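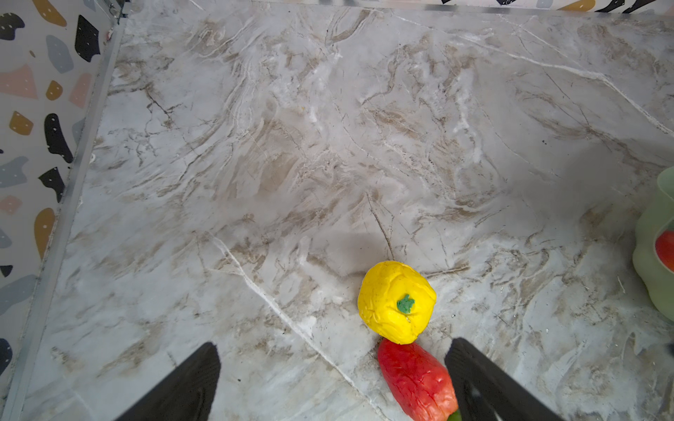 Hairline cracks in marble-patterned tabletop — stone or film?

Posted by Furukawa, 18/02/2022

The table where we keep the toy vegetables has thin dark lines through the pattern, one running down toward the yellow pepper. Are they part of the print? I can't feel an edge.

Katsuhiko Ichikawa
Drag a fingernail across the line at a right angle. No catch means a printed or filled vein. Then check the underside: printed film stops at the edge, stone veining usually continues. Don't seal it until you know.

Molilura
Mine has had lines like that for more than 7 years. I just wipe it.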